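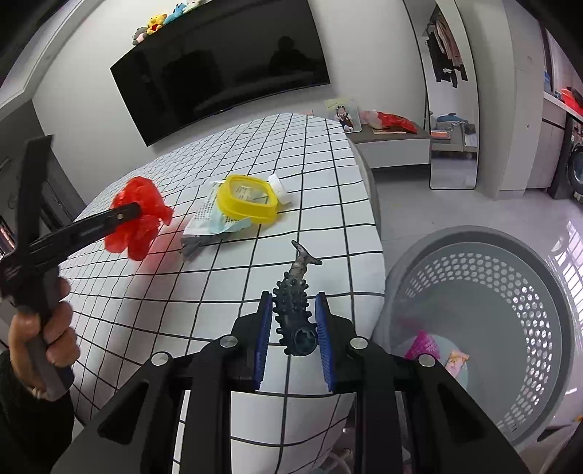

Walonオーナーズクラブ 定例ミーティング議事録

日時:2019年2月24日 午後
場所:整備工場Evum 二階の休憩室
出席:会員、見学の方、Evumの工場の皆さん
配布物:前回議事録、会計メモ、6月ミーティングの会場案内図、共有車Bassey号の整備記録の写し
記録:書記当番

開会

前回の議事録を読み上げ、一か所だけ訂正が入りました。Bassey号の燃料ホースを交換した箇所が「タンク側」となっていましたが、正しくは「キャブ側」です。タンク側はまだ古いままなので、間違えたまま残すと次に作業する人が困ります。訂正のうえ承認。

今回は見学の方が来てくださいました。ご実家の納屋でWalonの初期型が眠っているそうで、フロントガラスの縁の形をうかがっただけで部屋中がざわつきました。初期型ですよ!車体番号の打刻場所を図に描いてお渡ししたので、次回までに見てきてくださるとのこと。みんな首を長くして待っています。

議題一 6月の全体ミーティングについて

会場はJatomano高原の第二駐車場で仮押さえができています。昨年の河川敷は広くてよかったのですが、砂ぼこりがひどく、ボンネットを開けて展示していた方から「エアクリーナーの掃除に来たようなものだった」という声が出ていました。高原の駐車場は全面舗装で、しかも最後の登りが本当に気持ちのいい道です。下見に行った会員の報告によると、展望台の手前の右コーナーは路面が新しくなっていて、二速のまま引っ張って上がると排気音が山肌に返ってくるそうです。聞いているだけで行きたくなりました。

参加費は一台3000円。同乗者は無料とします。会場使用料、簡易トイレの追加分、当日のお茶代をここから出します。一人ずつ集める案も出ましたが、家族連れの方の負担が大きくなるため台数単位でまとまりました。

駐車場の枠は200台分ありますが、展望台を訪れる一般のお客さんの分を必ず残してほしいと管理事務所から言われています。クラブで使うのは谷側の列だけとし、入口に近い山側には停めません。谷側がいっぱいになった場合は、麓の旧道の広場に回っていただきます。この誘導をどなたがやるかは次回に決めます。無線機を持っている方は申し出てください。

並べ方で少し議論になりました。年式順にすると変遷がひと目で分かって楽しいという意見と、色別に並べた写真をどうしても撮りたいという意見です。どちらも捨てがたく、午前は年式順、昼の休憩のあとに動かせる車だけ色別に並べ替えることになりました。暖機が長くかかる車もあるので、並べ替えへの参加は自由です。あの薄い若草色のWalonが横一列に並ぶところを想像してみてください。想像だけで話が十五分ほど脱線したことも記録しておきます。

他車種の参加について。同年代の車であれば歓迎、という昨年の方針を引き継ぎます。新しい車で来られた方も見学はもちろん自由です。申込用紙の「車種」欄が狭すぎて書けないという指摘があり、欄を広げて作り直します。

空ぶかしと場内での急発進は禁止。これは毎年書いていますが、今年は申込用紙にも太字で入れます。高原には宿泊施設があり、朝早く着く車の音には特に気を配る必要があります。開門前に登ってこないこと、待つなら麓の広場で、エンジンを切って待つこと。

雨天の場合は、小雨なら決行。霧が濃いときは前日の夜に中止の連絡を回します。ワイパーがきちんと動かない車の方は今のうちに直しておいてください(心当たりのある方が何人も下を向いていました)。

議題二 部品交換会

全体ミーティングの会場内で部品交換会を行います。今年は場所代を取りません。ブルーシートと値札は各自で用意してください。

昨年好評だった「欲しいもの掲示板」を今年も出します。探している部品を紙に書いて貼っておくだけのものですが、去年はこれで三角窓のゴム、ヒーターの切り替えレバー、純正の灰皿がそれぞれ新しい持ち主のもとへ行きました。灰皿が見つかった方の喜びようは、あの場にいた人なら忘れられないはずです。今年は掲示板を二枚に増やし、片方は「譲ります」専用にします。

ブレーキ関係の中古部品は、状態をはっきり書くこと。ホイールシリンダーやマスターシリンダーは分解の有無も書いてください。ゴム部品は製造時期が分かるものなら値札に書き添えていただけると助かります。

オイルやガソリンなど液体の持ち込み販売はできません。会場側の決まりです。スプレー缶も同じ扱いになります。

議題三 Bassey号の近況

共有車Bassey号、冬の作業がずいぶん進みました!前回から今回までの内容を整備記録の写しから抜き出します。

キャブレターの分解清掃。フロートの高さを調整し直しました。冷間時の始動がよくなり、チョークを戻すタイミングも以前ほど神経質ではなくなったそうです。
左前のショックアブソーバー交換。右は前年に済んでいるので、これで前は揃いました。
運転席側のドアヒンジに給油。閉まる音が変わったと全員が言います。
メーター照明の球切れは直らず。球ではなくソケットの接触が怪しいので、次の作業日にメーターを外します。

オドメーターは3619を指しています。もちろん何周かしたあとの数字で、何周目なのかは記録が途切れていて分かりません。歴代の車検証の控えをたどれば絞り込めるかもしれないという意見があり、古い書類を持っている方は次回お持ちください。こういう調べものは大好きな人が多いので、きっと盛り上がると思います。

残る課題は右リアフェンダー内側の錆です。表からは分かりませんが、内張りを外すと指で押して柔らかいところがあります。Evumの工場の方に見ていただいたところ、切り継ぎをするなら今のうち、ただし6月に間に合わせようと急ぐのは勧めない、とのことでした。話し合いの結果、全体ミーティングまでは進行を抑える処置だけにして、板金は夏以降に腰を据えて取り組みます。溶接を覚えたいという会員が手を挙げ、端材で練習する機会を設けてもらえることになりました。これは楽しみです。

Bassey号の貸し出し簿について、返却時の燃料の記入漏れが続いています。満タン返しの決まりは今のままですが、「どこまで入れたか」を必ず書いてください。燃料計があてにならない車だということをお忘れなく。
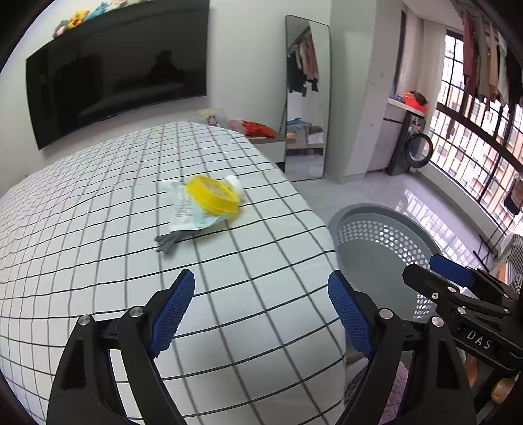
格子柄のカバーの上の白い包みと黄色い丸いもの

議題四 会計報告

会計当番から、配布のメモに沿って報告がありました。大きな支出は、Bassey号のショックアブソーバーとキャブレターのガスケット類、会報の印刷代です。ショックはまとめ買いの相乗りができたため、予定より安く収まりました。特に質問はなく、承認されました。

会報について、白黒印刷を続けるかどうかの話が出ました。カラーにすれば車の色が分かってうれしいのですが、印刷代がかなり上がります。当面は表紙だけをカラーにする方向で見積もりを取ります。記事の原稿は常に募集中です。修理の失敗談は特に人気があり、前号の「ファンベルトを裏返しに組もうとした話」には感想がたくさん届きました。

議題五 朝のツーリング

春から朝のツーリングを再開します。集合はEvumの前、湖畔道路を通って昼前に解散する、いつものコースです。冬の間じっとしていた車が多いので、初回は距離を短くし、途中で一度長めの休憩を入れて漏れや緩みを見る時間をとります。

隊列が長くなりすぎて後続の一般車に迷惑をかけた反省から、一組の上限を3台とし、組と組の間は十分に空けます。先頭の車は地図を必ず携帯し、後ろが見えなくなったら次の待避所で待つこと。待っている間に写真を撮りたい方は、道路に出ないでください。

湖畔の茶店が春から朝の営業を始めるそうです。厚切りのトーストが出ると聞いて、急に参加希望が増えました。理由は何であれ、走る仲間が多いのは大歓迎です!

議題六 その他

・工具の貸し出し箱からタイミングライトが戻っていません。お手元にある方は次回までにお願いします。タペット調整の時期なので、待っている方がいます。

・Walonの配線図の清書が仕上がりました。後期型の分だけですが、線の色がきちんと分かれていて、これまでの何度もコピーして潰れた図とは比べものになりません。希望者には次回お渡しします。前期型も続けて取りかかるそうで、実車のヒューズボックスの写真を撮らせてくれる方を探しています。

・純正色の塗料の配合について、若草色のデータを持っている方がいれば教えてください。日の当たらない場所(給油口のふたの裏など)から色を拾うのがよいという助言がありました。

・ホイールキャップの再生産の話。見積もりは取ってみたものの、最低数が多く、今すぐは難しそうです。ただ、ほかの地域のオーナー会にも声をかけてみようという意見に賛成が多く、問い合わせの文面を作ることになりました。

・駐車場での立ち話が長くなり、Evumの出入口をふさいでしまうことがあります。解散後の車談義は奥の空き地でお願いします。

次回までの宿題

全体ミーティングの申込用紙の作り直し(書記当番)
麓の広場の使用確認(下見担当)
会報表紙のカラー印刷見積もり(会報担当)
Bassey号メーター照明の点検(整備班)
古い車検証の控え探し(全員)
他地域への問い合わせ文の下書き(部品班)

閉会後、有志で工場に降り、Bassey号のエンジンをかけました。一発始動です。アイドリングがすっと落ち着いたところで拍手が起きました。そのあと見学の方に運転席に座っていただき、ペダルの配置とシートの低さを味わってもらいました。入会申込書をお持ち帰りいただいています。

次回の日程は会報の裏面に載せます。会場は今回と同じEvum二階です。

以上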